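Workshop notebook – pool shell, Cliltow job
July, entry begun 7:40 in the morning

Water level in the pool is down again. I marked it with pencil on the masking tape at the skimmer last evening, before the cover went on. This morning the line is clearly above the water. The bucket on the second step lost much less, so evaporation alone does not explain it. I want to write down everything in order, because last time we mixed up two tests and had to repeat them.

1. Bucket test
Pump off, cover on, autofill valve closed. Bucket filled to the same height as the pool. Result: pool lost 29 mm, bucket lost almost nothing. I repeated it with the pump running and the loss was nearly the same. For me this says the leak is more likely in the shell or the fittings, and less likely in the pressure side of the piping. I would still like a pressure test on the return line before anybody cuts into the deck.

2. Dye test
Dye at the skimmer throat, at both returns, at the light niche and along the tile line. At the skimmer the dye stayed in a small cloud and went nowhere. At the light niche it moved slowly to the lower left of the ring and disappeared. I did it three times, with a pause between, and it went the same way every time. The old conduit seal is my first suspect. The tile line gave no clear answer – there was some wind and the surface did not stay quiet.

3. Meter readings
Fill meter showed 2,063 when I closed the valve and 2,297 after topping up to the middle of the tile. These are liters. The owner had been leaving the autofill open, so the earlier readings on the sheet cannot be used for anything. I crossed them out but left them readable.

4. Parts on the bench
Switches for the pump panel are still to be sorted.

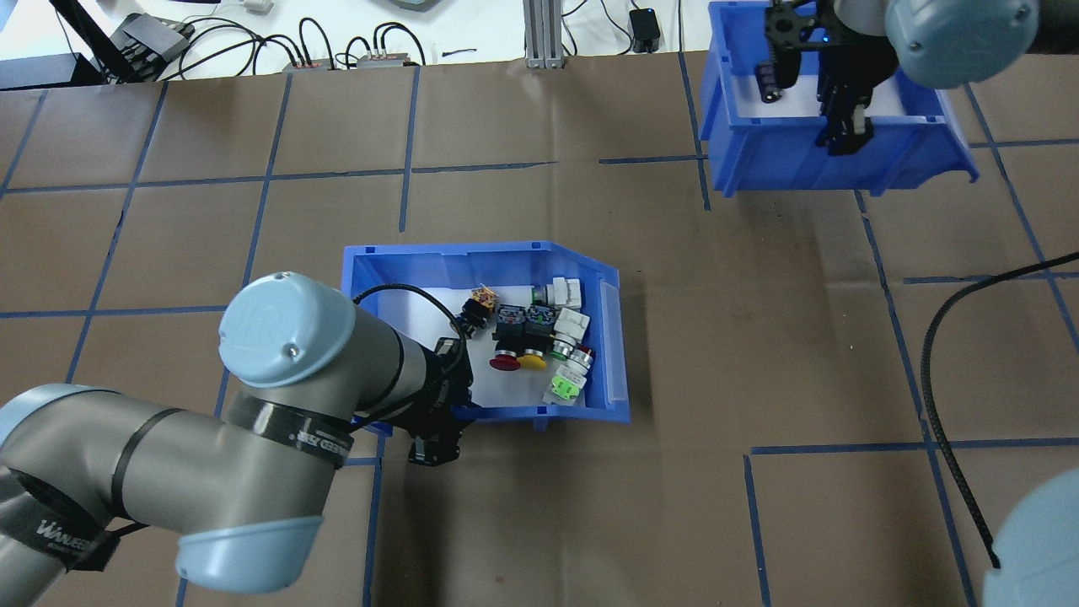
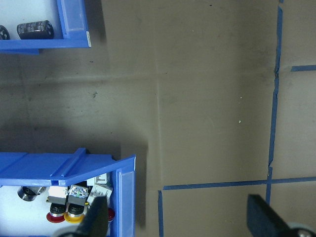
5. Light niche repair
Plan is to pull the light, dry the conduit opening and close it with the two-part putty from Grodetti. The can says it cures under water, but on the Sutherland job we had one patch come loose after a week, and I think the surface was not clean enough. This time: wire brush first, then wipe, then putty, pressed in with the thumb and not with the knife. Power to the light circuit must be off and locked at the panel, and checked with the tester also when somebody says it is off.

Question for whoever reads this: do we have a second cord plug in the right size? I found only one in the drawer and it is cracked.

6. Tile line
Grout is missing under 112 mm of the coping on the deep side, near the ladder. I do not believe it is the main leak, but water gets behind there and in winter it will push off the tiles. I have ordered matching grout from Tirkero, light gray. The sample they sent before was too blue when it dried, so please compare with an old tile before mixing the whole bag.

7. Still open
Pressure test on the return line.
Repeat dye at the tile line early in the day, before the wind.
Bucket test again after the niche is closed, same step, same bucket.
Ask the owner to keep the autofill closed until Saturday.

Added 4:15 in the afternoon: light is out of the niche and lying on the deck on a towel. The old putty came out in one piece, hard on the outside and soft behind. I left the conduit open to dry and the water is lowered to under the niche. Putty goes in tomorrow if it does not rain.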